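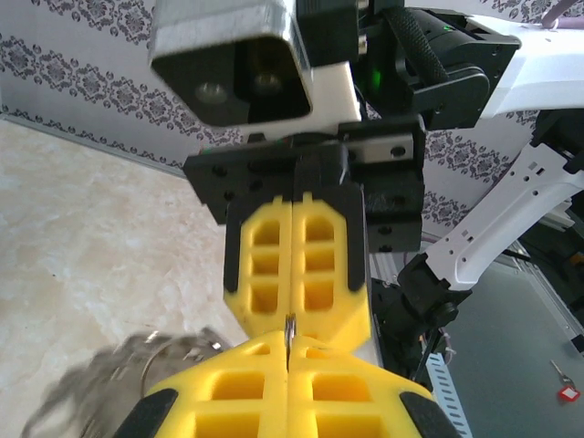 4.2 Rules for two-arm handovers of small parts

Handing a small metal ring from one gripper to another looks like a minor step, yet it is where our bench rules earned their keep. When both sets of fingers close on the same thin part, as in Figure 3, each arm is for a moment part of the other arm's workspace. Most of the written practice we started from treats a second arm as an obstacle to be avoided, and a handover asks for the opposite. We found this gap exciting to work on!

The rules in use at the Tapia bench were drafted by Ezequiel Magaña in May and revised once, on 27th August, after we had tried them on 39 handovers. They come down to a short written procedure that the operator keeps beside the controls. One arm is named the giver and the other the receiver before either moves, and the names do not change until the part has been released. The giver holds still from the moment the receiver begins its final approach. The receiver closes at reduced speed, and the giver opens only after the operator has said "held" out loud. We tried dropping the spoken word for one set of 14 handovers and put it straight back, as two operators had different ideas of when the transfer was complete.

Fingertip contact needs its own rule. A thin ring leaves very little room between opposing fingers, so a strict no-contact rule would stop the task before it began. We allow contact at the tips and nowhere else. Any touch between a fingertip and the other arm's mounting plate, sensor housing or cabling ends the trial, and both grippers are inspected before the next one. The Plistwood procedure, which we used as our base, had a single contact rule for the whole arm — splitting it in two was the most useful change we made.

We also ask for a floor check before each session. Small parts fall, and a dropped ring is easily confused with other loose metal. The operator logs what is on the floor near the arms and either removes it or leaves it in place for the full session.

Figure 3. Handover of a thin metal ring between two grippers, with the ring pinched where the fingertips meet.

The Skerik bench has since taken up the same procedure with 7 operators, keeping the spoken release and the split contact rule unchanged. Their log sheets use our column order, so the two sets of records can be read side by side in Section 5.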